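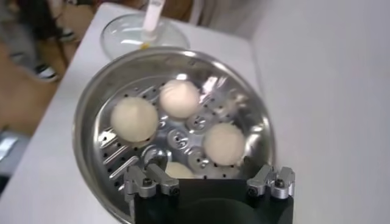 Fig. 4 - Petits pains ronds posés sur l'insert perforé de la marmite.

4. Cuire les petits pains à la vapeur

Ce chapitre concerne la marmite à vapeur Enance en inox avec son insert perforé. Il suppose que vous avez déjà fait le premier lavage (chapitre 2) et la pâte de base (chapitre 3). Si vous utilisez des petits pains surgelés, allez directement au point 4.5, puis revenez ici pour la cuisson.

4.1 Avant de commencer

Vérifiez que vous avez devant vous :
la marmite, propre et sèche
l'insert perforé
le couvercle avec son bouton bien serré
un torchon en coton assez grand
une pince ou une spatule large
des gants de cuisine

Posez la marmite sur une surface plane et stable. Le plan de travail doit supporter la chaleur si vous voulez y remettre la marmite après la cuisson. Dans le cas contraire, préparez un dessous-de-plat avant d'allumer le feu et pas après, quand vous avez les deux mains occupées.

Remarque : l'insert possède un fond plat avec des petits trous ronds et des motifs en relief. Passez une fois le doigt sur les trous. Si vous sentez un reste de pâte ancienne, faites d'abord le nettoyage du point 4.6.

4.2 Mettre l'eau

1. Retirez l'insert de la marmite.
2. Versez l'eau froide jusqu'au trait gravé à l'intérieur. Pour le modèle Norkau, qui n'a pas de trait, mesurez deux largeurs de doigt au-dessus du fond.
3. Remettez l'insert et regardez par les trous. L'eau ne doit pas toucher le métal de l'insert. Si elle le touche, enlevez un peu d'eau.
4. Posez le couvercle et faites chauffer à feu fort jusqu'à l'ébullition.

ATTENTION : ne chauffez jamais la marmite vide. Le fond peut se déformer et prendre une couleur bleue. Cette coloration n'est pas couverte par la garantie.

Certaines personnes ajoutent du vinaigre dans l'eau pour garder la pâte blanche. Une cuillère à café suffit. Avec plus, on sent le goût.

4.3 Placer les petits pains

Le placement demande un peu de patience. Les petits pains gonflent pendant la cuisson, et deux petits pains qui se touchent vont se coller et se déchirer au moment de les séparer.

1. Coupez le feu quand l'eau bout et attendez que les bulles s'arrêtent. Soulevez le couvercle en l'ouvrant du côté opposé à votre visage.
2. Sortez l'insert avec les gants et posez-le sur le torchon.
3. Graissez légèrement le fond de l'insert avec un pinceau et de l'huile neutre. Les reliefs doivent être graissés aussi, sur leur partie haute surtout. Vous pouvez remplacer l'huile par des carrés de papier cuisson, un par petit pain, un peu plus larges que la base.
4. Posez quatre petits pains ronds sur l'insert, la base en bas. Pour les pains farcis, les plis restent en haut.
5. Laissez entre eux un espace de deux doigts. Laissez aussi un espace entre les pains et la paroi de la marmite, sinon les gouttes qui descendent le long du métal mouillent la pâte.
6. Replacez l'insert dans la marmite, bien horizontal. Il ne doit pas bouger quand vous appuyez doucement sur le bord.

Remarque : ne couvrez pas tous les trous. La vapeur doit pouvoir monter entre les pains. Si vous utilisez une seule grande feuille de papier cuisson, percez-la à plusieurs endroits.

Remarque : les petits pains faits à la main n'ont jamais tous la même taille. Mettez ensemble ceux qui se ressemblent le plus et gardez les très petits pour une autre fournée. Une légère différence n'a pas d'importance.

4.4 Cuire

1. Enveloppez le couvercle dans le torchon et nouez les coins au-dessus du bouton. Le tissu absorbe l'eau qui se forme sous le couvercle. Vérifiez qu'aucun coin ne pend vers la flamme ou vers la plaque.
2. Couvrez la marmite et rallumez à feu moyen.
3. Comptez le temps à partir du moment où la vapeur sort régulièrement. Pour des petits pains farcis frais, le temps est de 19 minutes. Pour les petits pains sans farce, retirez quatre minutes.
4. N'ouvrez pas le couvercle pendant la cuisson. La chute de température fait retomber la pâte et elle ne remonte plus ensuite.
5. À la fin, coupez le feu et déplacez un peu le couvercle pour laisser une ouverture étroite. Attendez trois minutes.
6. Ouvrez complètement et touchez le dessus d'un petit pain. La pâte doit revenir tout de suite à sa forme. Si la marque du doigt reste, recouvrez et prolongez la cuisson de deux minutes.

DANGER DE BRÛLURE : la vapeur n'est pas toujours visible et elle brûle plus vite que l'eau chaude. Gardez les bras découverts loin de l'ouverture. Ne laissez pas un enfant soulever le couvercle. Le bord poli de la marmite reste très chaud longtemps après l'arrêt du feu.

Pour sortir les pains, glissez la spatule sous la base et tournez un peu avant de soulever. Si un pain résiste, attendez encore une minute. Il se détache mieux quand il a un peu refroidi. Ne grattez pas les reliefs avec une pointe de couteau.

4.5 Petits pains surgelés

Ne les décongelez pas. Placez-les sur l'insert froid, graissé comme au point 4.3, et ajoutez cinq minutes au temps de cuisson. Vérifiez le niveau d'eau avant de commencer, parce que la cuisson est plus longue. Avec les petits pains Pagano, suivez plutôt le temps qui est imprimé sur le sachet - leur pâte est plus fine que la nôtre et elle cuit plus vite.

4.6 Nettoyage de l'insert

1. Laissez refroidir toutes les pièces.
2. Faites tremper l'insert dans l'eau tiède avec un peu de liquide vaisselle, pendant un quart d'heure.
3. Passez une brosse souple sur les deux faces. Les restes de pâte se cachent autour des reliefs et dans les trous.
4. Pour un trou bouché, utilisez un cure-dent en bois, poussé depuis le dessous.
5. Rincez et séchez tout de suite avec un chiffon. L'inox qui sèche à l'air garde des taches de calcaire.

N'utilisez pas de laine d'acier ni de produit avec du chlore. Pour les taches de calcaire, la pâte d'entretien Dunitz convient, en petite quantité et sans frotter fort sur le bord poli.

4.7 Si le résultat n'est pas bon

Le dessus des pains est mouillé ou taché : le torchon était trop fin ou déjà humide. Prenez un torchon plus épais.

La pâte est jaunâtre : trop de levure chimique ou farine peu raffinée. Le goût est normal dans la plupart des cas.

Les pains sont plats : la pâte a levé trop longtemps avant la cuisson, ou le couvercle a été ouvert trop tôt.

La base est collée à l'insert : pas assez d'huile sur les reliefs. Utilisez le papier cuisson la prochaine fois.

La surface est ridée : le couvercle a été retiré d'un seul coup à la fin. Respectez les trois minutes du point 4.4.

La marmite fait un bruit sec et la vapeur s'arrête : il n'y a plus d'eau. Coupez le feu immédiatement, laissez refroidir, puis reprenez au point 4.2. Ne versez pas d'eau froide dans la marmite brûlante.

4.8 Pièces de rechange

L'insert perforé peut être commandé seul, sous la référence 367. Mesurez le diamètre intérieur de votre marmite avant la commande - les deux modèles ne sont pas compatibles entre eux. Le bouton du couvercle est livré avec sa vis et sa rondelle.

Texte et essais de cuisson : Roswitha Rathjen
Dernière mise à jour : 11 juil. 2026

Suite au chapitre 5 : Cuire les légumes et le poisson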